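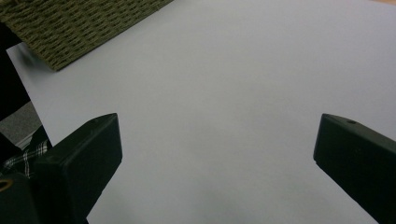
3.2 Moisture conditioning and dimensional change

Uncoated sheets were supplied by Kunach in a single delivery and stored in the Brernness laboratory in their wrappers until October. Before testing, each sheet was hung in the conditioning room until two successive weighings agreed. Sheets that had curled along the machine direction were set aside and do not appear in the results below.

The full series comprised 3721 readings, of which 772 were taken during the drying half of the cycle. Readings were made at five positions per sheet with the gauge described in Section 2.4. The load on the foot was kept constant throughout. One batch, Macedo stock, had to be measured again after the gauge zero was found to have drifted overnight; only the second set is used.

Expansion across the grain exceeded expansion along it in every batch, in agreement with the earlier work of Eyvindsson and Snorradóttir on heavier board. The ratio between the two directions was not constant. It rose during the first wetting and then fell slightly with each later cycle, and the sheets did not return to their starting length when dried. We attribute this to the release of strain locked in during manufacture. The effect was weaker in the Furnis stock, whose maker dries the web with less tension.

Figure 4 plots length change against relative humidity for both directions. The wetting and drying curves form a closed loop only from the third cycle onward. Points for the first cycle are shown as open circles and were left out of the fit.

Figure 4. Length change of uncoated sheets against relative humidity. Solid line, across the grain; dashed line, along the grain.

A small number of sheets were cycled a second time under a dead weight of 1000 g. Creep under load made it difficult to separate the moisture response from slow stretching, and the two were not resolved by the simple linear model of Section 2. The loaded sheets are therefore treated separately in Section 3.3, where a term for time under load is added.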